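Home | My Tickets | Help Topics | Contact
Print this page | E-mail this ticket

Ticket 500: Walking tour app, stop 9 won't play
Status: Open

Hi there, and thanks so much for the quick reply on Saturday, it really did cheer me up. I'm still having trouble with the Zallcombe audio walk on my Trellen handset. The first few stops are lovely (the narrator has such a nice voice!) but when I get to stop 9, on the footpath by the glass-fronted building, the little wheel spins and nothing plays. 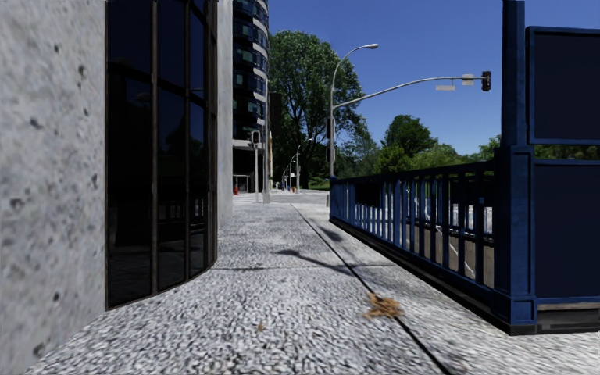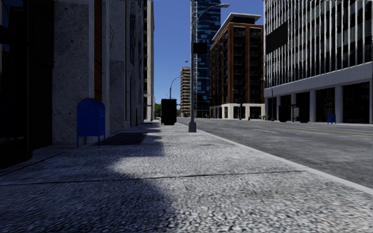 Eugeniusz Sowa replied: Thanks for sticking with us on this one. Stop 9 has the longest recording on the walk, and older copies of the app give up on it when the signal is weak. Could you please download the whole tour at home over wi-fi, then switch the phone to flight mode and try stop 9 from the list?

Well, I did just as you asked, with a cup of tea beside me, and I'm sorry to say I got a bit further but not all the way. The download goes along nicely to stop 8 and then asks for 23 MB more space, even though I cleared out all my old Firville bus timetables. I've restarted the phone three times. My neighbour's phone plays it without any bother, same app and all, so I don't think it's the recording.

Should I take the app off and start again? I'd hate to lose my favourites, as I spent a whole evening sorting them. I'm home after 3 most afternoons if it's easier to ring.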